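Print this page | E-mail this page to a friend

The Mullcombe Trouser Press, by Beretti

There are men who iron their own trousers well, and there are the rest of us, who end up with two creases down each leg and a shine on the knee. The Mullcombe is for the rest of us. You hang the trousers in it, shut it, turn the dial and go and find your other shoe.

It takes 12 minutes for wool and 10 for cotton. Linen will come out flat and be crumpled again by the bus stop, but that's linen for you. The press stands 116 cm tall and folds nearly flat against a wall, with a rail on top for a jacket and a small tray for cufflinks, coins and the button you keep meaning to sew back on. 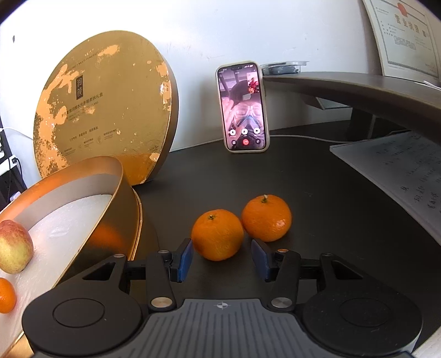 Ivana Arancibia writes that her husband's suit trousers have held their crease since April, that the tray is too shallow for a watch with a thick strap, and that she would like it known he has stopped putting them under the mattress. We have passed the point about the tray to Beretti – the mattress we leave between the two of them.

Comes in walnut finish or black. The cable is on the short side, so measure to your socket before you order. Spare pads are sold separately, as is the Grimshaw clothes brush, which fits the hook on the left.

Delivery in the Zornbridge area is free. Returns within 27 days, trousers removed.

Print | E-mail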